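Laundry Folding Table Night Is Back in September

If you've been asking me at the mailboxes when the clothes swap is coming back, I finally have an answer for you! The Talov Street swap returns in September, in the downstairs hall at the Campos building, and doors open at 6 in the evening. Same hall as last time, with the good radiators and the terrible parking.

Last spring we took in 290 pieces, and I loved every minute of it, but the sorting just about did us in. Half of what came through the door was balled up in grocery bags, and we spent the first two hours shaking things out and hunting for size tags. So this year Benvinda Torres is asking everybody to fold at home first. She put the word out last week and I've been working through my own pile ever since, mostly on top of the bed, with the flowered blanket as my table.

Soft pants are the ones that get me. They never want to lie flat, and the waist bunches up no matter what you do. Benvinda's way is to spread them out sideways, smooth the legs down with your palm, and only then lay one leg over the other and fold up from the hem. It does go faster once you've done a few (I timed myself, and no, I'm not sharing the number).
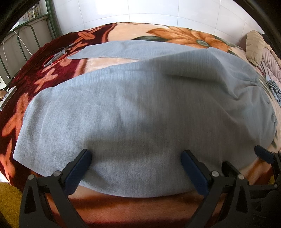

What to bring

Clean clothes for grown-ups and kids, folded, in a box or a bag with a flat bottom. Sweats, pajamas, sweaters, jeans and light jackets are all welcome. Please check the pockets! Fotini Stamatopoulos found a full set of house keys in a bathrobe last time, and it took her most of a month to get them home again.

No shoes this year, and no bedding either, as there just isn't the table space. If something has a stain or a tired waistband, pin a note on it and we'll put it in the craft bin, where the quilters usually snap it up.

Knits go on the long table by the window. Lay them out and pull the creases flat before you fold, especially up near the top edge, where they love to roll back on themselves. I've got gray ones coming out of my ears at the moment, so if you're after something cozy for the couch, come find me early.
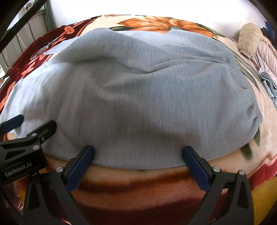 Light gray knit spread out on the flowered blanket.

Entry is free, and anything left at the end of the night goes to the Ridik thrift shop. If you can give us a hand setting up, Fotini is keeping the list and would be thrilled to add your name. Coffee is on me, and Benvinda is bringing her orange cake.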